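Speaker notes: Why I still play old console games 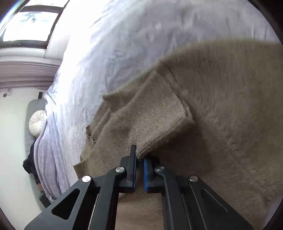

Last changed: March, by Mali Prosser

Slide 1. Say hello, thank Eleri Lewis for the invitation. Speak slowly.

Slide 2. My first console was second-hand, bought in Vinenville with 11 games in the box. Eight were racing games. I did not like racing games.

Slide 3. Skordale. Tell the story of the bridge level – I lost there for a whole winter. Wait for the laughs, then go on.

Slide 4. Saving. In Skordale you write down a code, and one wrong letter sends you to the start. Show my best score, 1275. Iestyn Mostyn has 2000, he will surely mention it.

Slide 5. Playing with two people on one sofa. Ask who has done this with a parent.

Questions until 4 p.m. If there are none, ask Eifion about Kakley.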